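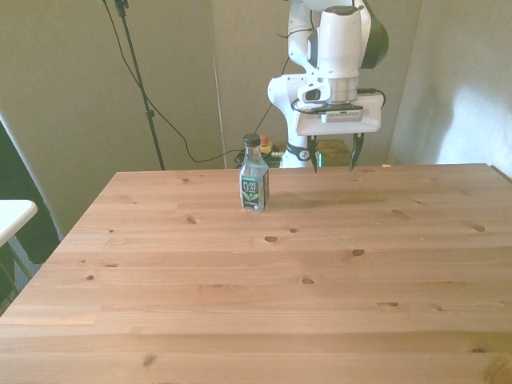
Orness wood wax, 200 ml tin
Reviewed by Sekar Hutapea, October 9, 2021

I've been putting off the pine table for two summers, mostly because the last oil I bought turned everything orange and smelled like a boat shed for a month. So I'm very happy to report that the Orness wax is lovely stuff! It's soft enough to scoop with a rag straight from the tin, it spreads thin, and it left my pine the pale color I bought it for.

Prep matters more than the wax does. I sanded with 120 grit, then again with 180, and wiped the dust off with a barely damp cloth. Knots are the fiddly part on pine (they drink up less than the boards around them), so go light there and buff them first or they stay tacky. The seams between planks collect wax too. An old toothbrush gets it out.

One tin covered the whole top with two coats and there's enough left for a cutting board. I waited overnight between coats. The label says 2 hours, and maybe that works in a dry house, but mine isn't one.

I also tried the Adel hard oil on a scrap piece. It's tougher against hot mugs, no question, but it's glossier than I like and the fumes had me outside on the steps. If you have small kids and a lot of spilled juice, I'd still look at it.

Gripes: the lid is a pain to pry open, and the tin dents if you so much as look at it. I've switched to opening it with a paint key.

Next up is the bench in the hallway, which has 60 years of somebody's varnish on it. Wish me luck.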